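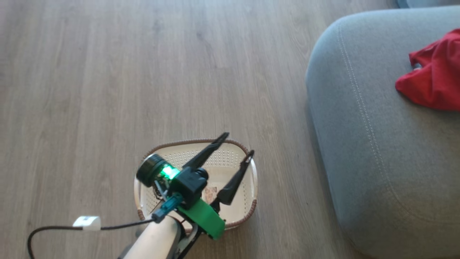 Most families underestimate how much of their untidiness begins on the sofa, according to the senior household adviser at Gwynne, and the remark has become something of a starting point for the home management course offered there each winter.

The adviser, who met with this bulletin in the center's reading room, has taught the course in its present form for six years. Its subject is the ordinary living room: seating, floors, and the small articles that collect on both. Enrollment reached 338 in the last term, the highest since the course moved from Fumton.

"People come to us expecting to be told what to buy," the adviser said. "We ask them to look at where things are put down first. A piece of clothing left on a cushion is usually there for want of a nearer place to leave it."

The center recommends one open basket for each seating area, set on the floor within reach of the sofa. Woven baskets with a firm rim are preferred, and a light interior is considered an advantage, as small items are more easily found against it. Lidded boxes were tried in the early years and given up.

"A lid is one more step, and at the end of the day that step is not taken," the adviser said. "The box stays closed and the shirt stays where it was."

Asked whether a basket does not simply move the disorder from one place to another, the adviser agreed that it can. The course therefore requires that the basket be emptied every evening. Cloth items go to the wash or the closet, and anything with a label is read before it is kept or thrown out. Participants record the time taken. The typical entry in December was four minutes.

Floors receive a session of their own. Wood-grain surfaces are common in the apartments of the Skustum district, where many participants live, and the adviser spoke at some length about the strip of floor directly beside upholstered furniture.

"It is the last place people clean and the first place dust settles," the adviser said. "On a pale floor in daylight it can be hard to see. We advise working along the boards, in the direction they run, and finishing at the edge of the sofa."

The course handbook, known as Zistard after the street where it was first printed, is now in its third edition. The center has distributed around 2,000 copies. A revised chapter on upholstery care will be added, covering light fabrics and the risk of color transfer from damp laundry.

Applications for the winter term are accepted at the front office. The fee is $64 and includes the handbook.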